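Finished going through a year of grocery receipts last night. 104 of them, all kept in a shoebox since last November. Posting what I found in case it helps anyone who's trying to get their food spending down.

I shop at three places. Dastura for most things, Subramaniam for rice, lentils and spices, and the Tumeletti farm stand when it's open. I cook for two. We eat meat maybe twice a week.

Produce for the year came to $1,274. That was more than meat, dairy and eggs put together. I had guessed it would be half that.

I went back over the produce lines and marked everything I remember throwing out. Salad greens were the worst by a long way. Then cilantro, then cucumbers. Carrots, onions and cabbage almost never got tossed.

Bell peppers were their own problem. Dastura sells them singly or in a bag of three, and the bag is cheaper per pepper. I bought the bag nearly every time and used two. The third one went soft in the drawer.

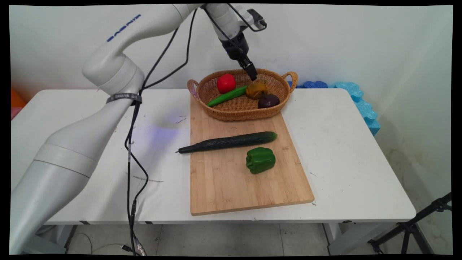
Reply from Kaltura: you can freeze peppers raw. Cut them in strips, freeze them flat on a tray, then bag them. No blanching. They're no good for salad after that but fine in anything cooked.

Did not know that. I'd assumed they had to be blanched like green beans. Will try it with the next bag.

Back to the receipts. The spices at Subramaniam cost so little per ounce that I stopped tracking them separately. If you still buy cumin in the little glass jars at the supermarket, stop.

The farm stand was not cheaper. Tomatoes cost more there in every month I had both prices. I'm going to keep buying them there anyway in summer and call it a treat in the budget.

Changes I'm making: one bag of greens a week, no second one "just in case." Cilantro only when there's a recipe for it in the next two days. Shopping list written after looking in the fridge, which I used to skip.

Target for produce next year is $886. If I'm over by spring I'll say so in this thread.

Someone asked about the spreadsheet. It's four columns: date, store, item, price. Typing it all in took 15 evenings. I would not do it that way again. Enter them as you go.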